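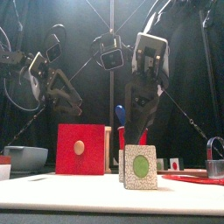 How to compare two grippers on a two-arm bench without fooling yourself

Most gripper comparisons I read go like this. Someone bolts on the new one, picks up a foam block 10 times, declares it lovely, and orders four. A month later the new one meets a saucepan and everybody goes quiet.

I have done this myself, which is why the Stodby bench now has a procedure. It takes a long afternoon the first time and a short one after that. You need two arms, something to put on the table, and a willingness to be told your favourite gripper is mediocre.

Before you start

We run a Gilmartin on the left and a Clurel on the right. The Gilmartin has angular fingers that open in a triangle. The Clurel has long ones that taper to a point. Each arm has its own wrist camera, and a third camera hangs overhead between them. If you only have one arm, the method still works, but you'll be swapping grippers halfway through and you should re-zero everything after the swap, including your mood.

Write down the firmware versions now. You think you'll remember them. You won't, and Sinéad Keane will ask.

Step 1: Choose awkward objects

A set of identical cubes will tell you which gripper is better at identical cubes. Go through a kitchen drawer and a toy box instead. Our table has small cubes with coloured dots, speckled blocks, a grey bowl, a flat red tray, a wooden board, a red cup with a blue handle poking out of it, a metal pot with a tall looped handle, and a fuzzy red box with a round knob on the front.

The fuzzy box earns its keep. Felt-like surfaces make a firm grip look like a sloppy one on the wrist camera, and the knob gives both grippers something better to grab if your planner is bright enough to notice it. Ours took until July.

The tray is for humility. Flat things lying on a flat table are miserable for almost any two-fingered gripper, and a comparison with no failures in it hasn't compared anything.

Step 2: Fix the light and the backdrop

Hang something black behind the table and leave it there. A white tabletop against a black curtain isn't going to win any decorating awards, but it means the overhead camera sees the same thing in August as it did in winter. Áine Hayes once lost a full set of runs to a window. We don't have a window any more, or at least we have one with a board over it.

Soft shadows are fine. Hard ones will turn up in your segmentation as extra objects, and the arm will try in all seriousness to pick them up.

Step 3: Sort the cables and tethers

Drive each arm by hand through the whole workspace, slowly, and watch the cables instead of the fingers. The loop at the wrist wants enough slack to let the last joint turn fully and not so much that it droops into the wrist camera's view. Check the tethers at both ends too. A line that snags on a pot handle at low speed is a nuisance. At full speed it's a new pot.

Do this again after every gripper swap. Yes, every one.

Step 4: Calibrate all three cameras in one sitting

Overhead first, then left wrist, then right wrist. Use the same board, don't let anyone lean on the table, and don't break for lunch in the middle. Vudidia's calibration tool will happily accept a half-finished session and carry on as though nothing has happened, and your right arm will spend the afternoon grasping the air beside the cup with tremendous confidence.

Quick test: command each gripper to hover over a cube and compare what the overhead camera thinks with what the wrist camera thinks. If they disagree by more than a finger's width, start again.

Step 5: Run the trials

Each gripper gets 90 attempts per object, in shuffled order. Kamonchanok Suksawat wrote our shuffling script after it was pointed out that I'd been doing all the easy objects before morning tea.

Put each object back by hand within a taped outline, then remove the tape before the run. The tape does wonders for repeatability and also gives the camera a handy edge to lock on to – you want the first and not the second.

For each attempt, log:

Object
Gripper
Grasp pose requested and grasp pose reached
Result (held, slipped, missed, or knocked something else over)
Motor current at closure

That fourth result category looks like a joke. It was the most useful column we added. Long fingers reach nicely down into clutter, and they also give the neighbours a shove on the way in.

Step 6: Swap sides

Now put the left gripper on the right arm and vice versa, and do the lot again. I can hear the groaning from here. Our first comparison had one gripper ahead by a comfortable margin, and after the swap the margin followed the arm. We had spent a fortnight measuring a worn shoulder joint.

Step 7: Read the results per object

An overall success rate is a fine thing to put on a slide and no help in choosing a gripper. Split it by object first. At last count our log held 3,925 attempts, of which 2,412 were clean holds, and that tells you precisely nothing about whether to buy the Clurel.

What did help was the breakdown. The tapered fingers did better at the cup and anything sitting behind something else. The angular ones were steadier on boxy shapes. Neither covered itself in glory with the tray, though Senan Ó Dubhghaill maintains that sliding it to the edge of the table counts as a grasp. It does not.

Common problems

Gripper closes early on the speckled blocks: the pattern is confusing your depth estimate. Widen the pre-grasp opening before you go fiddling with the camera.

Wrist image goes soft partway through: check the camera screws. They work loose.

One arm politely waits forever: your shared-zone lock hasn't released. Restart the controller, and then go and find out why.

Questions and corrections to Jarlath Geraghty. Last updated 8/1/26.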